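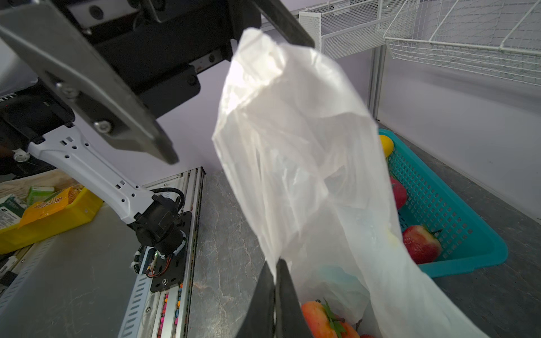 White plastic bag, held at the top and lower down.

Nikard Flosen Portable Lectern and Speech System

7 shares
2 comments

The Flosen is a folding lectern with a built-in amplifier, speaker and microphone. It is made for keynote talks, panels, award luncheons, community meetings and any other event where people need to hear one voice clearly across a room. It runs from a wall outlet or from its own battery.

The lectern stands upright on a weighted base and folds flat at the back for storage. Packed in its carton it weighs 53 pounds. Two wheels on the rear edge let one person roll it through a doorway and down a hall. For stairs, plan on two people.

What it does

The speaker sits in the front panel and faces the audience. It is tuned for speech and will cover a carpeted hotel ballroom or a school gym set up with rows of chairs. In rooms seating up to 900 people, use the line output to connect the Flosen to the house sound system. In that setup the front speaker can be switched off and the lectern works as a microphone stand and mixer.

The gooseneck microphone plugs into the top panel and can be removed. It bends to suit a short or tall speaker and picks up best when the speaker's mouth is a hand's width away. There is a second microphone input for an emcee, an interpreter or a question microphone in the aisle. Each input has its own volume knob. A third knob sets the overall level.

A music input on the side takes a standard headphone plug. Use it for walk-on music, a performer's backing track or the sound from a laptop during a slide show. The music level drops when someone speaks into the main microphone and comes back up when they stop. You can turn this off with the switch next to the input, and you will want to do that if someone is singing over a track.

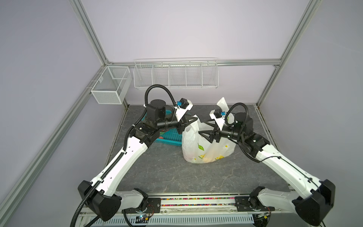 Two arms with white shells over a gray work surface.

Reading shelf and light

The shelf is slanted and has a raised lip along the bottom edge, deep enough to hold a binder or a tablet. It adjusts to three heights. The lowest position works for a seated speaker, with the base turned around so that a wheelchair can roll up close. Instructions for turning the base are printed on the inside of the back door.

A small reading light is fixed above the shelf and has its own switch. It is shaded so that it does not shine into the first rows. The light draws from the same battery as the amplifier, so leave it off during the day if you are not plugged in.

A second shelf inside the lectern holds water, a spare set of notes or the microphone case. There is no lock on the door.

Battery

A full charge runs the amplifier for seven hours of normal speech. Music at high volume shortens that. Four lights on the top panel show how much is left. When only one light is on, plug the lectern in or finish the session on wall power. You can charge and use the Flosen at the same time.

If the lectern will be stored for the season, charge it first and switch it off at the back as well as at the top. The front switch leaves a small standby load running.

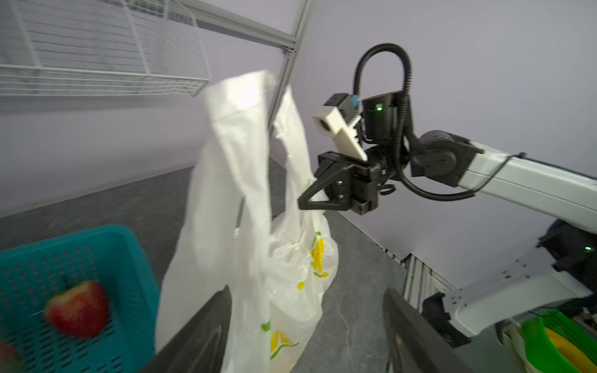

Shopping bag with a yellow and green leaf-and-flower print.

In the box

Flosen lectern with amplifier and battery installed
Gooseneck microphone with foam cover
Power cord
Audio cable for the music input
Cloth dust cover
Printed guide

Sold separately

Nikard handheld wireless microphone. The receiver slides into the slot behind the back door and takes power from the lectern. If your event has a question period, this is the accessory most buyers add.

Chege front panel. A plain panel that attaches to the front of the lectern below the speaker grille. Have it printed with a conference name or logo, or order it blank and use your own sign. Artwork goes in as a single file and the proof is sent back by email. The panel lifts off without tools, so you can keep one for each yearly event.

Spare battery. It swaps through the back door with two thumb screws.

Finish

The Flosen comes in black or light oak. Both have a smooth top coat that wipes clean with a damp cloth. Do not use glass cleaner on the top panel, as it will cloud the markings next to the knobs. Tape leaves a residue on the oak finish, so use the Chege panel or the clips on the lip if you need to put up a sign.
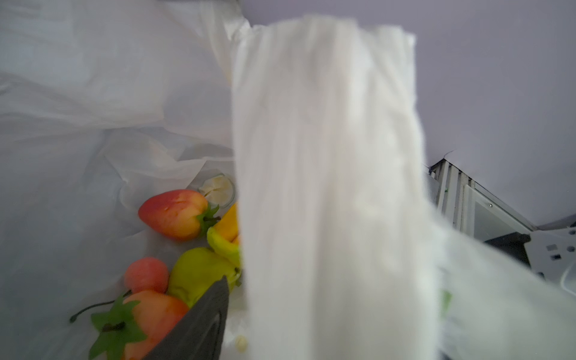 TONITZ, August

Orders for fall conferences are now open. The light oak finish is back in stock and ships from the Tonitz warehouse along with the black. Printed Chege panels are made to order and ship on their own, so they may reach you on a different day than the lectern. Give a street address with someone present to sign. The carrier will not leave the carton outside.

Check the carton before you sign for it. If a corner is crushed, write that on the delivery slip and keep the packing until you have tested the sound. To test it, turn all three knobs down, switch on at the back, then the top, and bring up the main level slowly while speaking into the gooseneck.

If you hear a whistle, the microphone is picking up a speaker. Move the lectern back so it is behind any other loudspeakers in the room, or turn the overall level down a little.

Warranty

The lectern, amplifier and wheels are covered for two years from delivery. The battery and microphone are covered for one. Keep your order number, which is also on the label under the lower shelf. Damage from rain is not covered. The Flosen can be used outdoors under a tent or a porch roof, but the speaker grille is not sealed.

Returns

Unused lecterns can be returned in the original carton. Printed panels cannot be returned unless the printing is wrong.

2 comments

Does the shelf come off for shipping between sites? We move ours every month.

Yes, four screws from underneath. Keep them in the bag that the power cord came in. They are an odd length.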